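Search this site Enter keywords Go

About Hindance Packing

We started Hindance in a rented unit behind the Otlow bakery, with 200 flat cartons and one tape gun that mostly taped itself. The plan was to pack other people's small goods neatly and send them on. It is still the plan, which says something about our ambition.

These days we box parts, candles, tea, spare keys and the occasional trophy for 31 customers, most of them within driving distance of Trondamlow. Our smallest order was one thimble. Our largest was 1187 doorstops, and we would rather not see another doorstop until March. 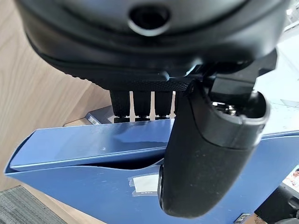 A box should close without a knee on it. We fold the flaps square, fill the gaps with paper and give every carton a gentle shake before the label goes on. If it rattles, it gets opened again -- yes, even at five to five. Labels go on straight. We have opinions about this and will share them if you visit.

Horobets, our sister shop, sells the same boxes empty, for people who enjoy doing it themselves. Minimum order is 500, so clear a shelf first.

The packing room closes for stocktaking on 7th December. Orders left at the side door that day will be packed the next morning, after coffee.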